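Painting a plain backdrop wall for a small room set

A flat, single-colour wall looks false once it is lit. A little cloudiness in the paint fixes that, and it takes one afternoon. I used Girnel matt emulsion, but any chalky matt will do.

You will need a sheet of hardboard 800 mm wide and 655 mm high, a base colour, a paler tint of the same colour, a natural sponge and 80 grit paper.

Sand the smooth side lightly and wipe off the dust. Put on two coats of base colour with a small roller and leave the second overnight.

Mix one part tint with three parts water. Dab it on with the damp sponge, turning your wrist as you go so the marks don't repeat. Stop early - it always dries stronger than it looks.
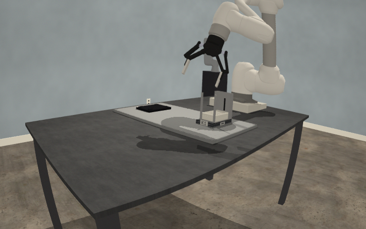
Blue-gray wall with faint clouding, over a mottled brown floor.

For the floor, do the same with two browns, but press harder and leave more of the sponge mark showing.

Let everything dry flat. If a patch is too strong, go over it with thinned base colour and blend the edges with a dry brush.

Updated November 18, 2018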